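Nurnora 의류 접기 시연 데이터 수집실 방문 보고

작성일: 2021년 4월 6일
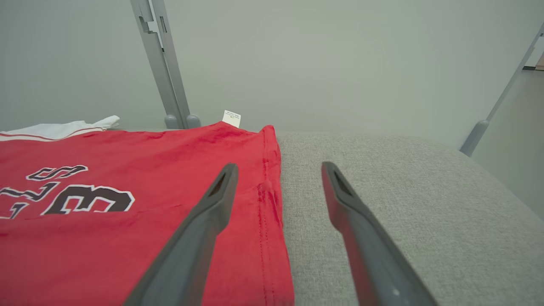 1. 방문 목적

당사 Lornumlow 과제의 2차 학습 데이터를 외부에 위탁할지 판단하기 위해 Nurnora 수집실을 방문하였다. 확인 항목은 작업 절차, 에피소드 품질 기준, 의류 구성, 데이터 인계 형식이다. 견적 조건은 3월에 받은 문서를 기준으로 하였고 이번 방문에서는 다루지 않았다.

2. 작업대와 대상물

작업면은 밝은 회색 직물을 씌운 패드형이다. 딱딱한 상판에 비해 천이 덜 미끄러지지만, 손가락 끝이 표면을 누를 때 접촉 시점을 판별하기가 어렵다고 한다. 손목 카메라 화면에는 좌우 손가락이 V자로 들어오고 그 사이로 옷의 밑단과 작업면이 함께 잡힌다. 손가락은 진회색의 납작한 형태이며 끝부분 근처에 좁고 긴 홈이 있다.

참관 중 사용된 대상물에는 검은 숫자와 글자가 흰 테두리로 인쇄된 빨간 저지가 포함되었다. 인쇄 면적이 큰 옷은 원단만 있는 부분과 인쇄된 부분의 굽힘 강성이 달라 접힘선이 의도한 위치에서 벗어나기 쉽다. 당사 1차 데이터에는 무지 티셔츠가 대부분이어서 이 유형이 부족하다. 빨간 저지 뒤쪽에는 가는 빨간 줄이 들어간 흰 옷이 접힌 채 일부 겹쳐 있었다. 옷끼리 맞닿은 상태의 영상은 경계 인식 학습에 유용하므로 인계분에 일정 비율 포함해 줄 것을 요청하였다.

3. 수집 절차

1회 교대에 조작자 1명이 원격 조작으로 시연을 수행한다. 에피소드당 제한 시간은 60초이고, 초과하면 자동으로 중단되며 실패로 분류된다. 같은 옷은 연속 5회까지만 사용한다. 이후에는 다른 옷으로 교체하고 초기 배치를 다시 잡는다. 초기 배치는 목둘레 방향, 뒤집힘 여부, 주름 정도의 조합으로 정의된 16종 가운데 하나를 프로그램이 지정한다.

조작자는 에피소드 종료 직후 성공, 부분 성공, 실패 중 하나를 입력한다. 별도 검수자가 손목 영상과 관절 기록을 대조하여 등급을 확정한다. 두 판정이 다르면 검수자 판정을 따르되 조작자 입력값도 메타데이터에 남긴다. 당사 분석에는 두 값이 모두 필요하므로 현행 방식을 유지하도록 하였다.

4. 질의 및 확인 사항

실패 에피소드의 보존 여부: 삭제하지 않고 별도 묶음으로 보관한다. 다만 통신 단절로 중단된 건은 폐기한다. 폐기 건수는 현재 집계되지 않는다.

파지 위치 표기: 밑단, 소매 끝, 목둘레의 세 구분만 있다. 당사 분류에 있는 솔기와 라벨 주변이 빠져 있다. 케어 라벨이 서 있는 경우 목둘레를 잡을 때 라벨만 집히는 오류가 당사에서도 보고된 바 있어 항목 추가를 요구하였고, Nurnora 측은 검토 후 회신하기로 하였다.

시각 동기: 영상과 관절값은 Bastos 기록 도구로 함께 저장된다. 현장에서 지연 측정 결과를 보지 못하였다. 측정 로그를 추후 받기로 하였다.

조명: 고정 조명 한 가지 조건만 운용 중이다. 벽면이 옅은 단색이라 배경 변화도 적다. 일반화 평가용으로는 부족하며, 배경 교체가 가능한 Stinside 작업실과 분담하는 안을 검토할 필요가 있다.

5. 의견

절차 통제와 등급 관리는 당사 내부 수집보다 엄격하다. 환경 다양성은 낮다. 우선 1,000 에피소드를 시험 물량으로 발주하고, 인쇄물이 있는 의류와 겹침 상태를 우선 배정하는 것이 적절하다고 판단한다. 본 발주는 다음 두 건을 받은 뒤 결정한다.

가. 시각 동기 지연 측정 로그
나. 파지 위치 항목 추가에 대한 회신

인계 형식은 당사 변환 스크립트로 읽을 수 있음을 샘플 파일로 확인하였다. 관절 순서가 당사 규격과 다르므로 변환 시 매핑표를 적용해야 한다. 매핑표는 과제 공유 폴더에 올려 두었다.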